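4. Recording Demonstrations: Container and Rack

This section covers the recording of hand-held demonstrations for the container tasks in the Tistine task set. It assumes that both grippers have been charged, paired, and calibrated as set out in Section 3. Operators who have recorded only single-gripper tasks should read 4.2 before starting.

4.1 What an episode is

An episode is one continuous recording from both grippers, with one start and one stop. The Velinau recorder stores the video from each gripper, the tracked position of each gripper, and the opening width of each pair of fingers. All streams share one clock.

The learning system treats everything between start and stop as an example of how the task should be done. Pauses, second thoughts, and talking with the hands are learned along with the rest. If you need to stop and think, stop the recording.

A full set for one container task is 200 episodes. Sets with fewer than 123 accepted episodes are held back from training until they are topped up.

4.2 Preparing the table

1. Clear the white tabletop of everything that does not belong to the task. Small marks on the surface may stay. Do not clean them off halfway through a set.

2. Place the rack on the table and lay the shelf board flat in it. Push the board back until it stops. It must not rock when pressed at a front corner.

3. Choose the container for the set. Check that all locking flaps are closed and that the lid sits level. Leave any label on.

4. Set the room lights to the level used for the rest of the set. Daylight through a window changes over an hour and should be blocked. Shadows from the operator and from the grippers are normal.

5. Look over the finger padding on both grippers. Worn or frayed edges are acceptable as long as the padding does not shift under your thumb. Padding that slides or lifts away from the finger must be replaced before recording, and the gripper width recalibrated.

CAUTION: Keep your own fingers behind the jaw linkage at all times. The fingers close with the trigger and will pinch.

4.3 Recording

1. Start the recorder and wait for both status lines to read READY. If only one does, see 4.5.

2. Pick up both grippers. Hold them open, pointing down toward the table, and keep them still for 2 seconds. The recorder uses this pause to line up the two tracks.

3. Press the start pedal.

4. Carry out the task at an even pace. Check the views against the ones shown with this step. The container may be on the table or on the shelf board, depending on the task; the fingers of the recording gripper should be visible on both sides of the view.

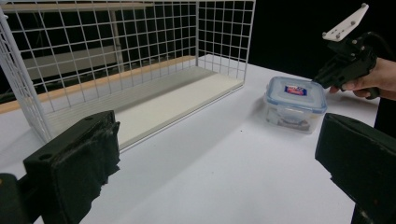
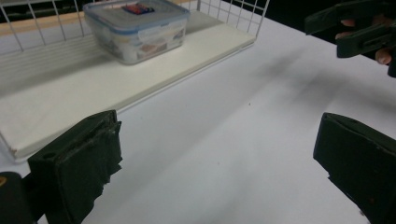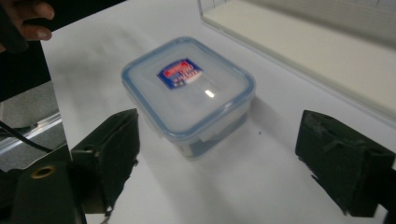
5. Approach the container with the fingers already wide open. Do not open them at the last moment. Late opening is the most common cause of knocked containers in playback.

6. Close until the padding is firm against the walls, then stop squeezing. Pressing harder flexes the plastic and gives a false width reading.

7. Lift clear of the surface before moving sideways. When placing on the shelf board, come in from the open front of the rack. Never pass the container over the top rail.

8. Lower the container until it rests on its base, open the fingers fully, and back straight out.

9. Return both grippers to a raised, open position and press the stop pedal. Do not set the grippers down before stopping.

NOTE: The second gripper may come into the view of the first. This is expected and should not be avoided by awkward posture. Episodes in which it hides the container for most of the approach should be marked for review — see 4.4.

4.4 Varying the start position

A system trained on one start position learns one start position. Change the layout between episodes as follows.

Container position: move it after every episode. Use the whole reachable part of the table, including spots close to the rack and spots well in front of it.

Container angle: turn it by hand to a new angle each time. Include angles where a locking flap faces the gripper and angles where a corner does.

Rack position: move it once every 6 episodes, by a hand's width or less. Check the shelf board again after each move.

Gripper start: vary the height and side of each gripper. Do not always begin with the same hand closer to the container.

Do not vary the task itself. If the task card reads "table to shelf", an episode that ends with the container back on the table is a failed episode, even if the motion was clean.

Mark each episode before starting the next one. The recorder offers three marks:

KEEP — the task was completed as written on the card.
REVIEW — the task was completed, but something was unusual: a regrasp, a bump against the wire, a long blocked view.
DROP — the task was not completed, or the tracking light went red at any point.

A regrasp is not a fault. A modest number of episodes with a recovered slip is useful to the system, provided the slip was real. Do not stage slips.

4.5 Common problems

One status line stays at WAIT. The gripper is outside the tracked area or its markers are covered. Raise it, turn the marker plate toward the ceiling, and wait. If there is no change, seat the cable again and restart the recorder.

Track jumps when the gripper is near the rack. Usually a hand or sleeve over a marker. Roll up sleeves and shift the grip lower on the handle.

Width reading does not return to full open. Tape or padding is caught in the joint. Power off the gripper before clearing it.

Container looks washed out in playback. Clear plastic on a white surface has low contrast. Lower the exposure one step in the Velinau camera menu, for both grippers, and note the change on the set sheet. Do not mix exposures inside a set.

Episode longer than the card allows. Mark it REVIEW. Do not trim it by hand; trimming is done by the Farouk import tool, which needs the opening pause in order to work.

4.6 Closing a set

1. Check the episode count against the set sheet.

2. Dock both grippers and leave them powered until the transfer bar is full.

3. Copy the set sheet number into the Furnavham upload form, along with the container type and the exposure step.

4. Leave the rack and container on the table until the upload is confirmed. If episodes are rejected on import, replacements must be recorded with the same objects.

Replacement episodes follow all of 4.3, including the opening pause, and are added to the end of the set under the next free number. Do not reuse the number of a rejected episode.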